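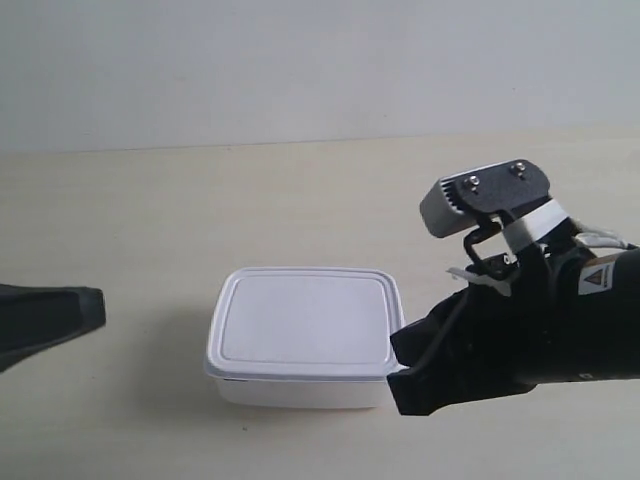
Home | Bench notes | FAQ | Contact
Filed under: Grippers, Questions

Which gripper do I use most?
The Lurska. I had the Brandes on the same arm for 2 months and liked it well enough, but it hated anything with rounded corners!

Why do you test on food containers?
They're cheap, and a snap-on lid is a proper nuisance - squeeze too high and you're pushing on the rim instead of the body.

Does white on white bother the camera?
Mine, yes. A white tub on a pale table gave me 71 good grabs out of 200 until I fiddled with the exposure (do that first, please, before you blame the controller like I did).

Do both fingers need to touch at the same moment?
Nope. If one gets there early the tub just slides a bit. Torben Teuber lines his up dead centre every time, but he's more patient than me.

Can I borrow your settings?
Course you can - drop me a line through the contact page and say which arm you've got.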